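Speaker notes, equipment planning session
Presenter: Zachary Desjardins, Trimholm

Open with the request before the committee: one two-arm unit for garment handling, to be budgeted for August. Kodico has quoted lease terms of 9 months.

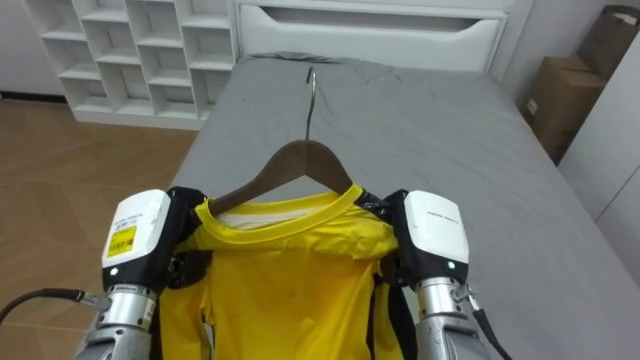 Pause, then turn to running costs. Gripper parts are a separate line – please do not fold them into the lease. Finance has set aside $500 a month for parts and $200 for cable replacement. Réjean Ross will take questions on the service contract.

State plainly that hangers and shirts are the only items covered by this request. Bedding would require a second quote from Gauthier.
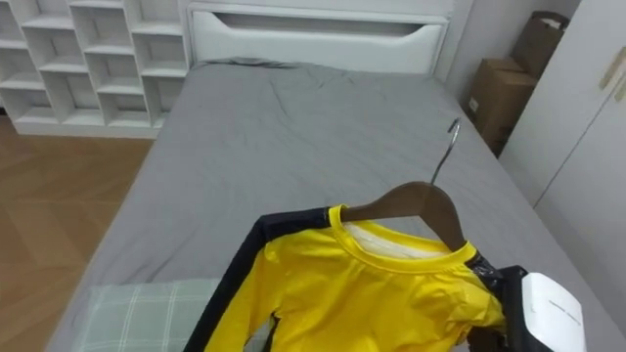

Yellow shirt on a wooden hanger, gripper at the shoulder.

Close with the floor space requirement and the date for written comments.

Contact: Trimholm Equipment Planning, Room 619 | Back to top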